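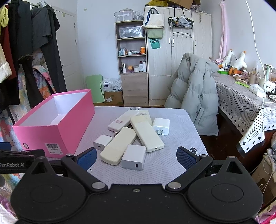 White power bank on the grey quilted cover

kestrel39
Yeoh got 12 months for the Fusinine burglary. He pleaded at the first hearing, so a third comes off. Starting point 18 then.

D_Kwok
Agree on the third, not on 18. Previous convictions aggravate before the plea is applied.

kestrel39
18 is after aggravation -- read the remarks again.

pellow
Any suspended element?

D_Kwok
None. Plus 200 hours on the October matter, if Tranatura reported it correctly.

kestrel39
They didn't. That was his co-defendant.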